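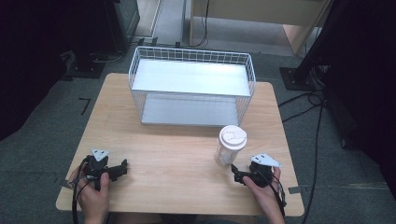 1/ Second winter of working from home full time. A few people asked how I keep the heating bill down in a rented flat, so I'm putting it all in one thread. I'm in Zuvstead, top floor, old windows.

2/ Biggest change was heating one room. I used to have the whole place on from breakfast. Now the bedroom and hall stay off until 5 and I shut the door on them.

3/ Draughts next. Wait for a windy day and run the back of your wet hand along the window edges. Mine came in at the bottom left corner of the big window and through the letterbox.

4/ Foam strip for the windows, brush strip for the letterbox. Clean the paint first with washing-up liquid and let it dry overnight. I skipped that in the bedroom and the strip was on the floor by morning.

5/ Ask the landlord before you drill anything. Mine, Mr Chow, said yes to the letterbox and no to secondary glazing. I used the film you shrink with a hairdryer. It peels off in spring.

6/ Bleed the radiators. Two of mine were cold along the top and I'd put up with it for almost a year. The key costs next to nothing. Hold a rag under the valve and close it as soon as water comes out.

7/ If you have a combi boiler, check the flow temperature. Mine was set to 75. I turned it down to 50 and the rooms take longer to warm up, so I start it a bit earlier. Hot water has its own dial, leave that one alone.

8/ Curtains: lined, and stopping at the sill if there's a radiator underneath. Mine hung over it and were warming the glass.

9/ Things I bought that weren't worth it: a fan heater (loud, dear to run) and foil panels for radiators on inside walls. Foil is meant for outside walls.

10/ Numbers, since Hiu-tung asked. November last year I used 900 kWh of gas. November this year, 610. It was a slightly milder month, so don't credit the foam strip with all of that.

11/ Pei-shan says a heated throw beats everything here. I haven't tried one. If you have, tell me which setting you leave it on and whether the cover goes in the wash.

12/ Damp and condensation will get a separate thread. I need to find my notes on the bathroom fan first.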